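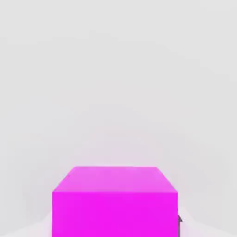
Magenta cube, seen from above.

Kostbridge transfer room, notebook
Monday, October

Started 9:15, heater on, coffee on, machine on, in that order.

Gakier tapes, day two of playback, and what a day. Reel 2 played all the way through! The first pass last week had me worried because it squealed before the end of the first song and left brown gunk on the guides, so it went back in the oven overnight and then sat in its box all weekend to cool. This morning I put it on the Antunes, wound it at library speed with my hand near the stop button the whole time, and it just went. Barely a trace on the swab afterward. I wiped the heads and guides anyway, then ran it for real.

For Loretta, who will be reading this when she gets back from the Grarnier office: levels are set to the tones at the head of reel 2, not the tones on reel 1. They don't match. The reel 1 tones are low on the top end, and if you line up to those, everything on reel 2 comes out bright and scratchy. I think they rented a different machine partway through the sessions. The handwriting on the boxes changes at the same point, and the second person was much better at labels (bless them).

Track layout as found on reel 2, copied off the box and checked by ear:
Kick
Snare
Drums left
Drums right
Bass, direct
Bass, amp
Rhythm guitar
Second rhythm guitar, swaps to organ for the slow song
Lead guitar
Lead vocal
Spare vocal, mostly blank
Everything else, see below

The box says the bass amp track is "NG, don't use." Please ignore the box. It's the best thing on the reel. You can hear the speaker straining on the low notes and it has this lovely growl that the direct track doesn't have at all. The finished record only used the direct, and I've listened to that record since high school thinking the bass was a little polite. So here's the missing half of the sound, sitting there the whole time. I soloed it and grinned for a whole song.

There is a reason they marked it bad, to be fair. Buzz comes in during the second verse of the slow song and stays until the chorus. It sounds like a ground problem on the amp and it drops out when he digs in hard. I tried a narrow filter on a copy and it cleans up well enough that the drums would cover what's left. Not doing anything to the raw transfer, of course. Raw stays raw.

"Everything else" is a great track. Tambourine, handclaps, somebody shouting the count, a bit of piano, and then after the last song there's a stretch of the band working out an ending they never used. It's loose and the drummer loses the thread more than once, but the lead guitar line in it is gorgeous, all these little climbing phrases. I don't think this has been on anything. Grarnier asked for bonus material only if it came up naturally, and I'd say this came up naturally.

Transfer notes:
Ran flat, no noise reduction. Nothing on the box says any was used and it doesn't breathe like encoded tape.
Splice before the slow song let go during the rewind. Remade it with fresh splicing tape. Lost nothing. The old adhesive had dried to powder, so expect the same at the other joins.
Small dropout on drums right in the first chorus. Ran that section again and it's in the same place, so it's on the tape. Marked it on the log sheet.
File name uses shelf number 228, same as the box. Somebody had penciled a different number on the spine and I've crossed it out.

The Antunes behaved itself. I had the take-up tension turned down a hair from where we usually keep it and I'd like to leave it there for the rest of this job. It takes longer to come up to speed and you get a slight wow on the very first note if you don't give it enough run-in, so start well back on the leader. The left meter on the last channel is still sticking. The signal is fine, I checked it at the converter, it's the needle. A tap gets it going. I ordered a replacement lamp for the remote while I was thinking about it.

Played the rough balance through the little speakers after lunch, then in the big room with the door shut. Kick and bass amp together are huge. I had the snare too loud at first because I was having too much fun, brought it down, and the vocal walked right out to the front. She really could sing, and there's so much more air on this than on the record. You can hear her turn a page! There's also a take of the fast song where she laughs in the last line and keeps going, and I wish they'd used it, though I see why they didn't. The guitars fall apart underneath her.

Question for Loretta: does the paperwork from Grarnier say which take of the fast song is the master? The box has a circle around one and a star next to the other. By ear the circled one matches the record, down to the fluffed cymbal near the end, but I'd like it in writing before I label anything as master.

Still to do:
Reel 3 into the oven tonight. It's the same brand and same batch as reel 2 going by the box, so give it the longer bake from the start.
Back up today's files to both drives, then run the checksums.
Photograph the box notes, inside of the lid too. There's a chord chart in there.
Find the missing track sheet for reel 1. It may be tucked into the wrong box.
Ask whether the label wants the unused ending as its own file.

Shut down at 6:40. Oven is on, note is taped to the door, please leave it alone until morning. Reel 2 is back on the shelf, tails out.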